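Tooling Notes: Wrist Camera Registration in Trekgate 13

The Indcombe lab has replaced the printed checkerboard in its daily registration check with two strips of blue painter's tape laid across the gray work surface. The change shipped with Trekgate 13 on August 21, 2024, and applies to every cell that runs the Flunano perception stack.

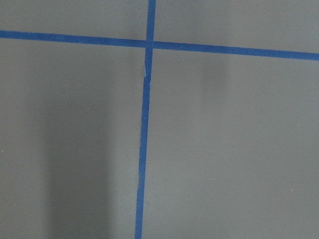
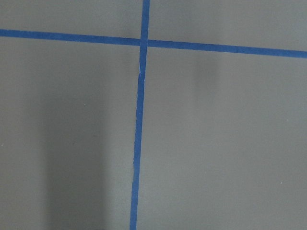 Wrist camera views of the tape cross, Indcombe. The pale sliver below the crossing, on the left edge of the tape, is in both.

The check estimates the offset between the wrist camera and the work surface before a shift starts. It does not replace full hand-eye calibration, which still uses the rigid target and still runs after any change to the camera mount.

The detector works in four steps. It thresholds on hue, fits two lines to the centerlines of the resulting mask, intersects them, and compares the intersection and both line angles against a stored reference for that cell. Szu-yu Liao, who wrote the module, chose centerlines over tape edges after the first trials in March. Hand-laid tape has wavy edges, and edge fits moved with whichever stretch of tape happened to be in view. Centerline fits over the full strip average most of that out.

The strips do not need to be square to each other or to the camera. The reference stores both angles as measured when the tape was laid, so a slope in either strip is part of the reference and is not reported as error.

Creases and overlaps are handled by residual. A point on the centerline that sits too far from the fitted line is dropped and the line is refit once. If too many points are dropped, the check returns NO_FIT and the operator is asked to lay new tape and store a new reference. Brightness is ignored at the mask stage, so soft shadows on the gray have no effect on the fit unless they are dark enough to take the tape below the saturation floor. Small specks are removed by the minimum area filter.

Alcides Paiva ran the regression set against the new module. It holds 3,855 stored views from 11 cells. The old checkerboard routine failed to return a result on 685 of them, mostly from glare on the laminated print. The new module has its own failures, nearly all in views where one strip leaves the image too early for a stable fit. Those poses are being removed from the check routine.

Two known issues remain. The hue limits are set per site and are not yet exposed in the Waweru dashboard; edit the cell config and restart the perception node. Also, a reference stored under an earlier build will load without a warning but has no angle fields, so the comparison falls back to position only. Store a new reference after updating.

The next build adds a log entry for dropped points per strip.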